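The ward meeting that got Flanthorpe talking again

When I asked Flanthorpe's newest councillor how the town hall had filled up for a debate on voting rules, she laughed and said she'd expected 19 people and a plate of biscuits.
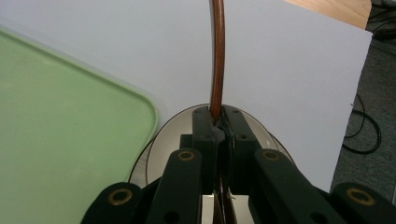
Petrenko, two rows back, had told me much the same at half time, adding that neighbours who hadn't spoken since the last election were sharing a bench.

The count at the door was 243, and what a night it was! "People weren't there to cheer for a colour," the councillor said. "They wanted to know why 502 votes can win a ward when most of us picked somebody else."

She favours ranked ballots, and she lights up when she explains them — hands going, tea forgotten. The other side worries about slow counts, and she gave them a fair hearing. "Cavonano Road had the best question all evening and I still can't answer it," she told me.

A petition with 190 names goes to council in December. She'll be reading it out herself.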